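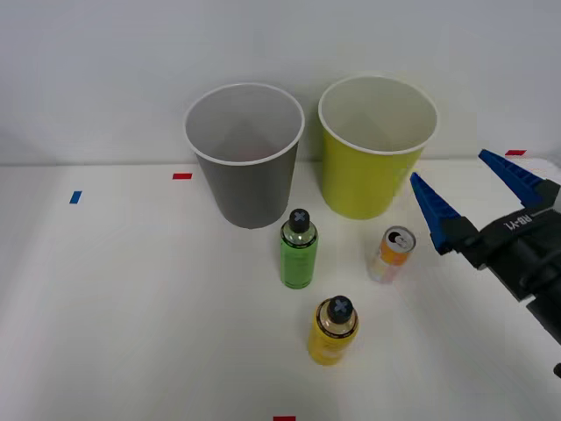 The gray cup and the yellow-green cup at the back, with the two bottles and the can.

Paper cup capacity, measured by weight

Posted 24th January

The box says what a paper cup holds, and the box is measuring to the brim. Everyone who has carried a drink across a room knows the brim is useless. I wanted the usable volume, meaning the amount I can pour in and still hand the cup to someone, and I wanted it for both kinds of cup I keep in the house. The gray ones came from Arsenault, the wholesaler out past the ring road, in a sleeve I bought in April and have been working through since. The yellow-green ones were left over from my niece's party at the community hall in Clurlow.

The two look the same size from across the room. Stacked inside each other they don't quite agree, and that was enough to make me get the scale out.

Equipment

Kitchen scale, a Zistico, reads to one gram. It drifts by a gram if it has been off for a while, so I let it sit switched on before using it.

Measuring jug, a Flutier, plastic, with the markings mostly gone on one side. Used for pouring only. No reading in this post comes from the jug.

Tap water at room temperature. One gram is close enough to one milliliter for cups.

A soft pencil for marking a line inside the cup.

Method

Put the empty cup on the scale and zero it. Pour slowly until the water reaches the underside of the rolled rim. Read the scale. That is the brim figure. Pour some back, lift the cup, walk from the counter to the window and return. If anything slops over, pour off a little more and walk again. When the trip is clean, mark the level in pencil and weigh. That is the carry figure.

I did this seven times per cup, with a fresh cup each time. Reusing one cup would have been cheaper, but paper softens at the seam once it has been wet for a while, and the wall starts to belly out. My second gray cup read higher than the first purely because I had left it standing full while I answered the door. I threw that reading out and repeated it.

Results

The gray cup averaged 271 ml to the brim. The yellow-green cup came out a little above that, but the spread between individual cups was wider than the difference between the two types. For pouring drinks they are the same cup in different colors. The stacking mismatch comes from the taper, which is slightly steeper on one than the other, and has nothing to do with how much they hold.

The carry figure was more interesting. I lost 46 ml of the gray cup's capacity to being able to walk with it. I had guessed at a lot less. On a flat tray with nobody bumping it you could go higher, but I don't serve drinks from a tray.

There is also the question of grip. A full cup held near the rim stays round, because the rolled edge is the stiffest part. Held halfway down, it gives, the opening goes oval and the level rises. The pencil line moved by a visible amount when I squeezed on purpose. I tell guests nothing about this, obviously, but it is a good argument for not filling to the line I'd be comfortable carrying myself.

Pouring from bottles and cans

Water from a jug is the easy case. What I pour for people usually comes from a plastic bottle or a small can, and those behave differently.

Small cans are the simplest. The contents fit in either cup with space left, so the cup size stops mattering. The only problem is the glug from the opening when you tip the can too far at the start. Tip it until the drink just reaches the lip, then hold that angle. The stream stays along the rim of the can and lands where you aim it.

Bottles need more attention because the first pour from a full one is the worst. With the cap off and the level up near the neck, a small change in angle gives a large change in flow. I lost more to the counter on first pours than on all the others put together. Tilting the cup toward the bottle helps with anything fizzy and makes no difference with still drinks, except that it shortens the drop.

I keep the two colors of cup apart by use now. Gray for still drinks, yellow-green for anything carbonated. This has no technical basis. It means that when there are half-finished cups standing around after people have left, I know which ones will have gone flat and can be tipped out without a second thought.

Foam

A side note, since Lertchai Luangrath asked after my last post on jugs. He wanted to know whether foam should count toward the fill line. By weight it hardly registers. I poured a fizzy drink into a gray cup until the foam touched the rim, and at that moment the scale read 94 g. The foam then dropped to almost nothing and the cup looked as if someone had already had half of it. So no, foam doesn't count, but you do have to wait for it, and with a row of cups the waiting is best done in rotation. Pour a little into each, go back to the first, continue.

Corrections to earlier posts

In the jug post I said paper cups lose their shape after an hour. I had no timing to back that up and I've taken the sentence out. What I can say is that the one I left standing while I was at the door had changed enough to spoil a reading, and that wasn't a long conversation.

I also wrote that the Flutier jug pours cleanly. It did when it was new. There is now a nick in the spout and it dribbles on the left side – I noticed it on the scale before I noticed it on the counter.

Next I want to do lids, if I can find some that fit the gray cups. The ones from Arsenault are meant for them and come off if you look at them sideways.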